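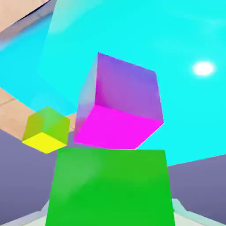 So I finally moved everything over to the new Dulik release. Took me most of February, on and off, mostly off. Notes while I still remember what I did, because last time I wrote nothing down and had to figure it all out again from my own shell history.

Short version – it's faster, the node editor is nicer, and my old material library is toast.

The material thing first. Dulik used to store every material in one big file. Now each one gets its own folder with a little text file in it, which is great for version control and awful if you have 90 of them with names like glass_new_FINAL_b. The importer got 63 across. The rest came in as flat gray with no warning, just gray. I found out when I opened an old kitchen file and every cabinet handle looked like putty.

If yours come in gray too, check for spaces in the texture paths. That was most of mine. Rename, reimport, done. A few had a mix node that doesn't exist any more and those I rebuilt by hand, which was boring but fine. Kind of enjoyed the brushed metal one.

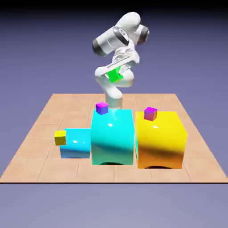 *5 min read*

Ok, the denoiser. They swapped the old one for Zateo and it's on by default, and I didn't notice for two days. I kept wondering why my test renders looked so clean at low samples and why all the wood grain had gone mushy. It's very good on walls. It's very good on anything plain really. Fine texture, not so much, it smears at low sample counts and you have to feed it the albedo pass or it just guesses. The checkbox for that is in the output tab, not the render tab. No idea why.

With albedo on I'm happy with it. Interior shot that used to take me an evening is now around 2 hours, same machine, same old card. I haven't tried it on animation yet, someone on the forum said it flickers. Will report back. Maybe.

Color management also changed and this one bit me. The default view transform is new, so every old file opens looking a bit washed out and you think you broke the lights. You didnt. Switch it back to "classic" in the scene settings and it looks like it used to. I spent a whole evening turning lamps up before I read the release notes, then another half hour turning them all back down.

Things I haven't touched: the hair stuff, volumes, the new Dobson exporter. People seem excited about the exporter. I don't use Dobson so can't help you there.

Things that are still broken:

- undo after moving a light, sometimes jumps back teh whole group
- file browser forgets the last folder on Linux
- thumbnails for anything with displacement come out black

None of that is new, I had all three in the old version too – but I was hoping.

One more, for anyone sending jobs out. Stestley hasn't updated their render nodes yet, so if you upload a file saved in the new version it sits in the queue looking perfectly healthy and then fails. Save as the older format first, there's an option under export. It drops the new sky model but keeps everthing else as far as I can tell.

I've kept the old install in a second folder for now. Settings live in separate places so they don't fight. Going to redo the kitchen file next, handles and all, and if the wood holds up I'll post the sample settings I ended up with.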